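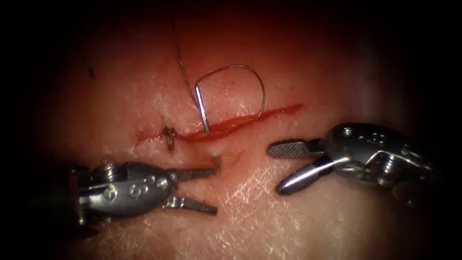

Week 6 handout: Learning to suture from demonstrations

Welcome back, everyone, and thank you for the thoughtful questions after the February lab visit! This week we look at the Firkska study, which I'm fond of (you may have guessed) for how plainly it splits a long job into small skills. Its policy has 2 levels. The upper one picks the next skill, such as a needle handover or a knot, and the lower one turns that choice into short bursts of arm motion.
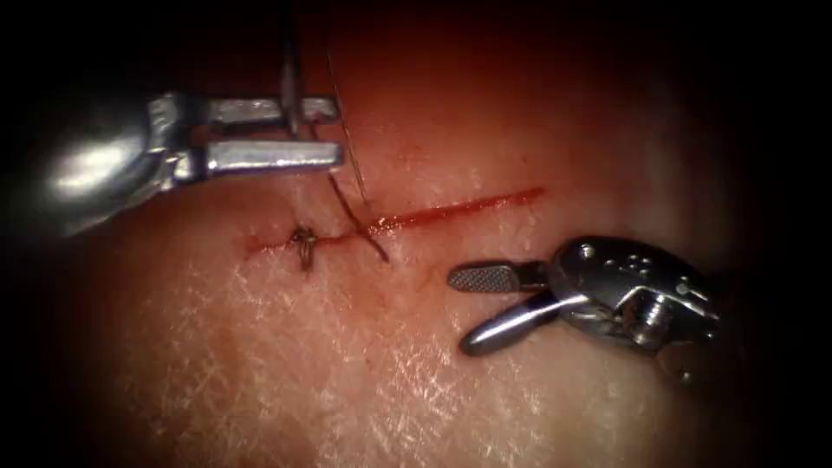 Why train the two levels separately?

A mistake in choosing the skill and a mistake in carrying it out call for different corrections, and separate training lets us label and fix each kind.

The training set, Nerkik, holds 2,420 demonstrated segments, and another 200 were kept back for testing. Please read the section on relative actions slowly, maybe twice. Cable-driven wrists drift, so the authors predict each motion from where the gripper is now, and the rest of the paper leans on that choice.

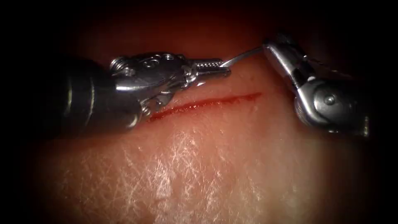

Course instructor, Surgical Robotics, Cludell

For the problem set, compare the handover results with and without correction data, and write me a paragraph on which failures you'd collect next. Sketches are very welcome! The Botha simulator is open in the lab until 9 p.m., and you may work in pairs if you like.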